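Ondness Recorder Guide
Section 4: Recording Examples by Hand Guidance

4.1 Before the first episode

1. Set out the task items on the white table. For the ketchup task these include the red ketchup toy, the oval plate, the strawberry and the orange slice.
2. Start Ondness Recorder and load the Cidum task file.
3. Bring the gripper over the ketchup toy with its fingers open.

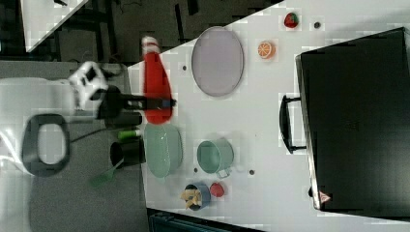
One Rotich user wrote to ask whether the start pose must match to the millimeter in every episode. It must not. Small changes in the start pose are wanted, and the recorder accepts any pose inside the start zone.

4. Check that all cables have slack through the full range of the arm. The bends near the top joint of a folded arm need the closest look.

CAUTION: Keep hands clear of the joints while the arm is powered. 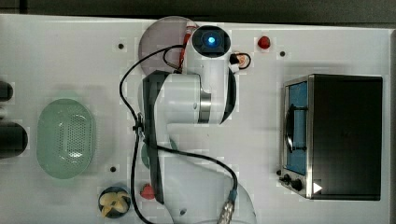 Can the arm be left powered between episodes?
Leave it powered for short breaks only. Past 39 minutes, park the arm and switch it off at the Oretti control box.

4.2 Recording an episode

5. Press Record and wait for the tone.
6. Guide the gripper to the item at a steady pace. Do not pause above it for longer than needed - long pauses teach the model to wait.
7. Check the wrist view. Both fingertips, the HEINZ label on the toy and the rim of the plate should be in view.

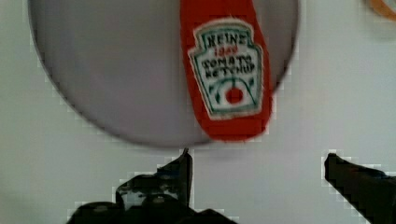

8. Place the item on the plate, open the fingers and back away.
9. Check the side view. The toy should lie across the plate, with the gripper clear of it.

NOTE: Mark a failed episode as Failed. Do not delete it.

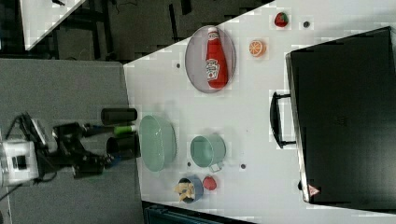
How many episodes does one task need?
Plan for 2000 per task. Our own reference set closed at 1627 good episodes, and training was stable from there.

10. Press Stop, then Save. Move the items to new positions after every 70 episodes.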